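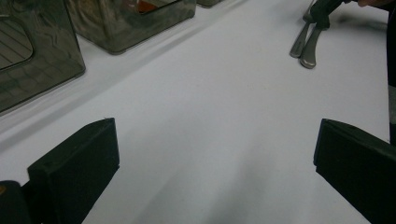
Can a machine put the forks away yet? Hutgate says sometimes

Sorting cutlery is the chore everybody wants to hand off first. At Hutgate, the housewares test shop that took on the question back in October, the answer so far is a cautious one: on a good run, yes. On a bad run you get a spoon on the floor and a person picking it up.

The shop has been working through a list of 15 small jobs, the kind that eat up an evening at home or the last hour of a shift in a store. Folding dish towels. Wiping a counter. Facing up a shelf so the labels point out. Cutlery into bins is number 3 on the list and it has taken up more time than any of the others.

"People figured the towels would be the hard one," said Shaimaa Alaoui, who runs the trials. "Towels are bad, sure. But a fork lying flat on a smooth table is worse than it looks. There's nothing to get under."

The method is simple enough. People do the chore first, with two-finger hand-held grippers instead of bare hands, over and over. The recordings go to Lukix, the software outfit on the project, and a robot arm with the same kind of fingers gets trained on them. Then everybody stands back and watches.

So far 461 recordings of the cutlery job have been kept. A lot more got tossed – dropped pieces, wrong bin, somebody's sleeve in the way. Mizanur Siriwardena of Lukix says the tossed ones may get used after all, as a way to teach the arm what a mistake looks like. No decision on that yet.

Results, as of the last round: out of 10 tries at a single spoon, the arm got the spoon in the correct bin every time but 3. Alaoui was pleased with that. Two spoons lying together, different story. The arm goes for both, gets neither, tries again in the same spot. Staff have started calling that one "the pecking."

Forks sit somewhere in the middle. Tines catch on the lip of a bin and the piece swings around. A person tips the wrist without thinking about it. The arm doesn't, or not reliably.

Shiny metal is a headache too, according to Siriwardena. Glare off a handle changes as the arm moves, and see-through bins throw the software off about where the wall of the bin is. The team has talked about switching to solid white bins and decided against it for now. "Folks have the bins they have," he said. "If it only works with our bins its not a product."

Speed is the other sore point. Nobody at the shop would give a figure for how long the arm takes to clear a full drainer, but Alaoui said a ten-year-old would beat it and have time left over for a snack.

Retail is watching. Cabral, a small chain of kitchen stores, wants to know if the same setup could restock loose flatware after closing. Nivaldo Amaral, who manages the Cabral store in Praklow, came by for an afternoon and left half convinced. He liked that the arm was careful. He didn't like that it needed a clear table and a person standing by.

"If I have to pay someone to watch it, I'll just have them do the forks," Amaral said. He did add that he'd take one overnight, when the store is empty, even if it was slow – as long as it stopped by itself when something went wrong. It doesn't do that well right now. It will keep closing its fingers on air for quite a while before it gives up.

Not everyone at the shop thinks cutlery is the right place to push. Eun-ji Son, who handles the shelf jobs, would move people over to boxes and jars, where the arm already does decent work. Boxes are stiff, they stand up, they have flat sides. "We could have a thing stores would use this year," she said. "Or we could keep chasing spoons."

Abdelilah Badawi, who does a good share of the hand-held recording sessions, is on the spoon side of the argument. His view is that anybody can live with a messy shelf for a night, but the kitchen drawer comes back every single day. He says the grippers feel clumsy the first morning and then you quit noticing. His tip for new people is to slow down at the bin, becuase the arm copies hurry along with everything else.

Next up for the cutlery group: knives. Table knives only, dull ones, and not until the two-spoon problem is better. After that a mixed handful dumped straight from a dishwasher basket, which Alaoui describes as the real test and doesn't expect to pass soon.

The shelf group goes ahead with jars in the meantime. Hutgate plans to open the trial room to store managers one afternoon a month, starting at 3 p.m. Managers who want a spot should ask at the front desk.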